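# About Allo

Allo is a home tidying service based in Plestotgate. We tidy bedrooms, playrooms, kitchens and laundries, mostly for families with school-age kids, and we do it with the household's own cupboards, hooks and tubs. We don't sell storage and we don't take a cut from anyone who does.

The business was started by Su-chen Huang, who had been cleaning holiday units at Pascu and found that the cleaning was the quick part. Getting to the floor took most of the morning. She began offering the tidying on its own, first to two households in her street, then to people they passed her number on to. Last year we worked in 305 homes.

## What we do

A standard visit is one room, start to finish. Bedrooms are the most common booking. Kids' bedrooms are most of those.

We work in the same order each time:

- rubbish first
- dishes and cups back to the kitchen
- dirty clothes to the laundry, clean clothes to the drawers
- books, toys and school gear back where they live
- bed last

Small things with no obvious home go in one box, which stays in the room with a lid on it. You sort that box, or we sit down and do it with you. We won't guess which bit of string matters.

We don't do carpets, windows, ovens or mould. If a room needs a proper clean once it's clear, we'll say so and you can book whoever you like.

## Who you'll meet

Su-chen still does the first visit to every new household and writes up the room notes: what goes where, which drawers stick, what the family has asked us to leave alone. The notes go in your file and whoever comes next reads them before they knock. We try to send the same person each time. In school holidays that isn't always possible, and we'll ring ahead if it's going to be someone new.

Everyone who works for us has a current Working with Children Check and is paid for travel between jobs. New starters go out in a pair until both people are happy with how it's going.

## Kids and their rooms

We prefer it when the kid is home for the first half hour. They know more about the room than anyone, and they're usually quite clear about what's rubbish and what isn't. A lolly wrapper can be either — we've had plenty of them saved for collages, bookmarks and a long paper-chain sort of thing that went right around a curtain rail.

If the kid's at school, ask them to leave a note. Drawings are fine.

We don't comment on the state of a room, to you or to them. We don't take before and after photos for social media either.

## Rubbish and soft plastics

Wrappers are the thing we handle most, by a long way. They end up under pillows, down the side of the mattress, inside doona covers and in the toes of ugg boots. We pick them up by the piece and don't shake the sheet out, as shaking sends the small ones straight under the bed.

Anything soft and scrunchable goes in a separate bag from the general rubbish. Clean wrappers and film go to Vurkon, the packaging drop-off behind the Plestotgate shops, in the car at the end of the day. Last financial year that came to 41 bags. Sticky ones go in your red-lid bin, along with anything that has half a caramel in it. Cardboard and cans go in your own recycling.

If your child is keeping wrappers, give us a container for them and we'll put them in it. An ice-cream tub does the job.

## Beds

Once the wrappers are off, the top sheet and doona go on a chair and we check the fitted sheet. Chocolate marks get cold water and a bit of soap before the sheet goes anywhere near the machine. Printed kids' sheets are washed inside out to look after the colour, then back on the same bed the same day if the weather's any good. Plenty of kids have one favourite set and don't want the spare, so please tell us if that's the case at your place.

We make beds simply: sheet flat, doona straight, pillow at the usual end, soft toys on top in whatever order the room notes say. Almost 46 per cent of our bedroom bookings now include a change of linen, and there's no extra charge for it. 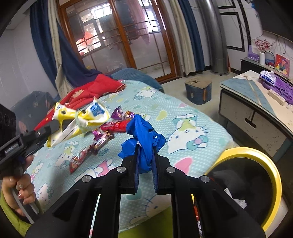 ## Bookings

We cover Plestotgate and Pascu. Morning visits start at 9 am and afternoon visits at 1 pm. Leave your suburb, the room and the best time to ring, and Su-chen will call you back.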